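Search this site
Search
Menu

Play Food & Little Dishes: The Gallery
By Selon Quansah | November | 34 comments | 60 shares

Okay, so I finally pulled the pretend-food drawer out and put some of it on the table, and of course I got carried away (as usual!). The colors get me every time. I'm going through it dish by dish this month, so expect more of these, and tell me which bits you had as a kid – I want to hear all of them!

1. Snack time, all over the white table
Ketchup lying down on the oval plate, a little strawberry just beside it, and something red in the blue bowl. My favorite is the orange half, but I do love a yellow banana too. Those see-through green plates are so pretty!

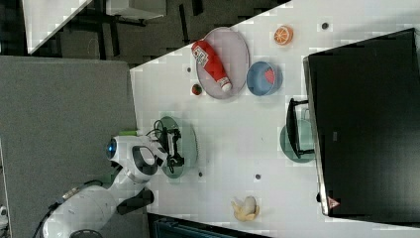 2. Coming next: the tea set
Cups, saucers and the teapot with the chipped spout. Check back soon!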